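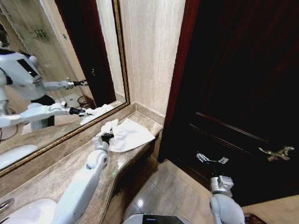
Beige marble bathroom, keep it or fight it?

marblemouth
Posted 10th May

Hi all, long time reader, finally have a bathroom to complain about. We took over a small guesthouse in Dralbridge and the bathrooms are all the same: beige and brown marble vanity, gold mirror with the fancy molding, dark doors, corner shower. Everything works. It just feels like a hotel my grandparents would have picked for an anniversary.

My partner wants to paint the mirror frames black and swap the faucets. I kind of like the gold? What I can't stand is how the counter looks five minutes after I clean it. Every smear shows when the ceiling light hits it. I go over it with a white towel and it still looks streaky from the door. What are you all using on polished stone?

grout_expectations
Do NOT paint the mirror. I painted one in July and I have regretted it every morning. Black next to warm beige stone looks like a hole in the wall. Gold is the one thing holding that color scheme together.

For the streaks, it's probably product buildup. Plain warm water and a drop of dish soap, rinse, then dry with something flat. Terry towels just push the water toward the backsplash.

tubthumper62
Disagree on the towel. I've cleaned rooms for years and an old terry towel is fine as long as it's been washed a lot and never saw fabric softener. The softener is what streaks. Bunch it up, start at the far corner by the wall and pull everything toward the sink. Then a second dry one for the front edge — people always forget the rounded edge, and that's the part guests lean on.

marblemouth
Oh no. I use so much softener. So much.

Dalsgaard_fan
Whatever you do, no vinegar on the marble! I etched a windowsill that way and had to pay 173 to have it polished out. I use the Skollden stone spray now and like it, but it does smell like a dentist's office.

grout_expectations
Fine, I'll give you the old towel. I'm still not budging on the mirror.

marblemouth
OK, so no softener, no vinegar, no black paint (partner is reading over my shoulder and sighing). Since you're all being so helpful, the other half of the problem is the shower corner. Curved glass doors, silver rails, white tray, more of the same beige tile. We got a quote of 800 to change the enclosure to a square one and I can't decide if that's silly. Also please rule on the woven wastebasket next to it. I love it, partner says wicker has no business in a bathroom.
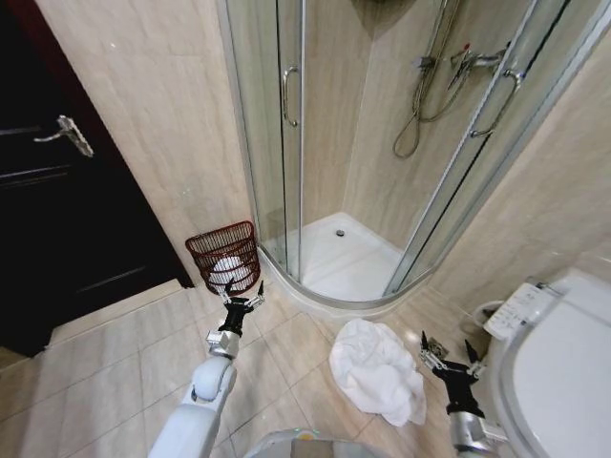
Re: the shower corner

tubthumper62
Keep the curved one! In a small bathroom you'd be catching your hip on a square corner forever. Curved sliders are more annoying to clean, sure. Squeegee from the top down and run an old toothbrush along the bottom rail once a week. I'd put that money into a good mattress.

hoklow_hannah_not_hannah
I went from curved to square at our place in Hoklow and I'd do it again, so there's one vote the other way. Replacement rollers for the curved doors were a pain to find, and the shower felt cramped. But our floor was bigger than yours looks. With your door on that side I might leave it alone too.

The basket is great. That reddish brown goes nicely with the dark door.

grout_expectations
Basket yes, but it's sitting awfully close to the shower. Wicker and splashes don't mix, mine went fuzzy at the bottom and then it smelled. Other side of the room, or get a plastic one that looks woven.

Dalsgaard_fan
Mine has been beside the tub for four years with no smell. Just put a liner in and let it dry out between guests.

marblemouth
Basket stays! I'll scoot it over a bit. The enclosure is still being argued about at dinner, but I did wash three towels without softener this morning and I'm going in after lunch to try the far corner method. Will report back on the streaks.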